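**Ticket: Starkex booking calendar drops the last appointment of the day**
Site: Rocha Alterations, Clestinthorpe branch
Opened by: Nuno Amaral
Assigned to: Salvador Sampaio
Opened: September 12, 2019
Status: Closed, watch

**Reported problem**

Customers who book the final fitting slot online get a confirmation email, but the appointment never shows on the shop calendar. Two people have come in this week for fittings we had no record of. Bookings made at the counter are fine. The Nustville branch uses the same version and doesn't have the problem.

**Nuno:** I restarted the front desk PC and signed out and back in. No change. I also cleared the browser cache, which only logged me out of everything else. The missing bookings do show up in the customer's own account when they log in from home -- so they are being saved somewhere.

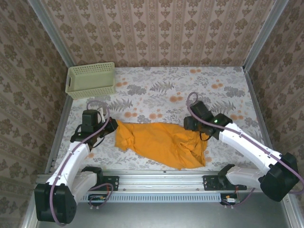
**Salvador:** Thanks. If the customer can see the booking, the record is good and the calendar is failing to draw it. Please check the closing time under Settings > Hours and send me what it says. Don't change it yet.

**Nuno:** It says 7 p.m. The time zone line under it is blank. I don't remember it being blank in May, when we moved to the new plan.

**Salvador:** A blank time zone falls back to the server's, one hour behind yours. The calendar then treats the last slot as after closing and hides it. Nustville was set up by hand, so theirs never got cleared. 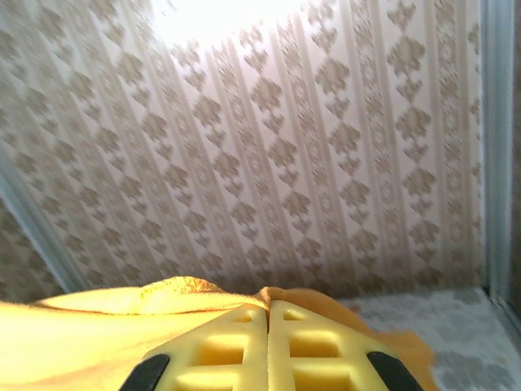
**Salvador:** Steps to fix, in this order:

1. Set the time zone and save.
2. Sign out on every device, including the tablet.
3. Run Tools > Rebuild Calendar. It takes nearly eight minutes. Leave the tab open.

**Nuno:** Steps 1 and 2 went through. Rebuild stopped at step 3 with "Location profile incomplete." It wants a cover picture for the branch before it will run. I uploaded one and the warning cleared. Rebuild finished on the second try.

**Salvador:** Good. The cover picture check shouldn't block a rebuild -- I've filed that separately. How many bookings came back?

**Nuno:** Seven, all in the last slot. Two of those are the customers who already came in. I called the other five and they are still coming.

**Resolution:** Time zone restored, calendar rebuilt. Test booking for the last slot appeared on the desk PC and the tablet. Reopen if the time zone line goes blank after the next update.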